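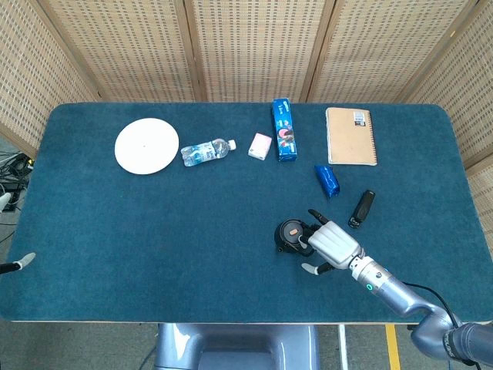 The Big Table and the Screen: Questions and Answers

Last updated 21 Apr 2023

These questions come up most often from people who rent a desk or a room at Kukent. If yours is missing, ask at the front desk or write to Nélida Sosa.

Where is the table?
In Room 203, second floor, past the kitchen. The folding screen stands behind it. Room 206 has plain desks only, and the rules below don't apply there.

Who can use it?
Anyone with a desk or room agreement. Guests can use it if the person who invited them stays in the room.

Do I need to book?
For up to 30 minutes, no. For longer than that, write your name on the sheet by the door. If the sheet is blank, the table is free.

What can I put on it?
Everyday things are fine: paper, notebooks, a stapler, tape, small boxes, a plate with your lunch on it, packaged snacks. Please do not put down anything with a sharp or rough base. Planters, metal stands and tools with exposed blades go on the workbench in the hall.

Can I eat there?
Yes, dry food. Cookies and snack bars are no trouble. Soup, sauces and anything fried should stay in the kitchen. Use a plate even for cookies, as crumbs work their way into the soft cover and take a long time to brush out.

What about drinks?
Bottles with a screw cap only. A bottle can lie on its side if the cap is tight — check it before you lay it down. No open cups or mugs.

The surface looks like felt. Can I wipe it with a wet cloth?
No. Use the soft brush in the drawer by the window and brush in one direction. If something spills, press a dry paper towel on it, do not rub, and tell the front desk the same day. The teal color is dark enough to hide a damp patch, so mark the place with a slip of paper.

Can I cut or glue on it?
Only with a cutting mat underneath. Mats are in the same drawer as the brush. Spray glue is not allowed anywhere in 203.

Can I stick tape to the table?
Not to the cover. Tape pulls the fibers up and leaves a pale line. A short strip on the wooden front edge is all right if you take it off when you leave.

I found loose staples on the cover. What do I do with them?
Pick them up by hand and put them in the tin on the windowsill. Please don't brush them onto the floor. People walk around in socks in there in July.

Can I move the screen?
You can change the angle of the end panels. The middle panels should stay where they are, straight across the back. The screen stands up by itself only when both end panels are turned in, so never open it out flat. To move the whole thing, ask Atif Abbasi, and allow time for two people to carry it.

Can I hang things on the screen?
Light paper, with the small clips from the front desk. Do not push pins or hooks through the openings in the weave. We had a panel repaired by Mockus last year after somebody hung a coat bag on it, and it took five weeks to come back.

How do I clean the screen?
You don't need to. Algirdas Šimkus goes over it with a dry brush once a month.

Can I leave my things on the table overnight?
No. The table is cleared at closing time. Whatever is left goes into the gray bin under the front desk, and food is thrown out. Open packages count as food.

How long do you keep things from the bin?
Forty days. After that, notebooks and stationery go to the shared shelf and the rest is given away. If your notebook has only a store label on it, write your name inside the cover. We can't match it to you otherwise.

Is there a charge for damage?
Small marks, no. If the cover has to be replaced, the charge is $206, which is what Prilurik bills us. We ask first what happened.

Can I borrow the table for an event?
The table does not leave the room. Room 203 can be rented with the table and screen for $40 an evening. Sepehr Vahidi handles those bookings.

Where can I buy a screen like that?
Ours came from Fornent. Pieter Mertens has the order details if you want to look for a matching one.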